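Cable Handling Study – Gallery

Posted 2024-04-23 by the Tillik project team, Clarport

Tillik is a small study on how a robot arm can learn to handle cables from demonstrations given by people. The work is done at our Clarport bench with money and parts from Bollton. This page collects material from the second round of the study, which covered gripping, lifting and laying cables on a soft surface.

Cables are awkward for robots. A box stays the same shape when you pick it up, and a cable doesn't. Push one end and the middle goes somewhere you didn't plan for. Most of our early programs worked from a fixed model of the cable and failed as soon as a loop crossed over itself. In the current round we dropped the model and trained on demonstrations only.

A person holds the gripper in one hand and does the task. The camera on the gripper records what the fingers are doing, and the learning program gets that view and nothing else. We collected nearly 3000 demonstrations this way, from 13 people. After sorting, 141 of them were set aside for testing and never used in training.
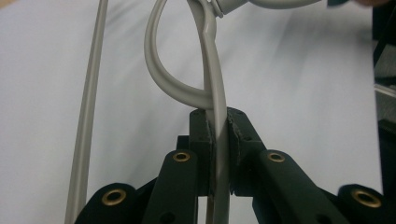 Gray cable between the foam pads, with a loose loop crossing just above the left finger.

Crossings like this one are the main subject of the round. The task sheet asks for the cable to be gripped, followed up to the connector and laid down straight. Where to grip is left to the person. Some people go for a spot right under the crossing, others start near the connector and work back. We kept both kinds in the training set. An earlier run that used only one style did worse on the test set, mainly on cables with more than one loop.

The finger pads are foam. We tried bare fingers first and the cable slid too easily. Foam wears and gets ragged at the edges, so pads are changed between sessions, and the log records which set was on. Damasceno, the sorting program we wrote for this project, reads the log and groups the demonstrations by pad set, cable and person.

Motion blur was the other question. Fast hand movements smear parts of the recording, and at first we threw those parts out. In this round we trained once with them and once without. The version that kept the blurred parts did better when the arm had to move quickly between grips. With slow movements there was no difference we could measure.

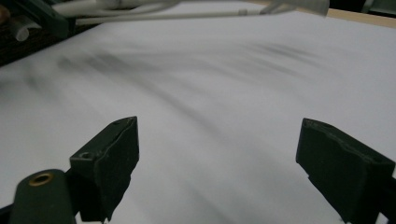

Do blurred views have to be removed before training?
They can stay in. Our results were the same or better with them left in, as long as the start and end of each movement were sharp.

The next round begins in June and adds thinner cables and a second bench. It will use 8 new tasks, most of them with a plug that has to be seated at the end. The task sheets and the log format stay as they are, so the two rounds can be compared directly. Results for the present round will go up on the Tillik results page once the last test runs have been checked.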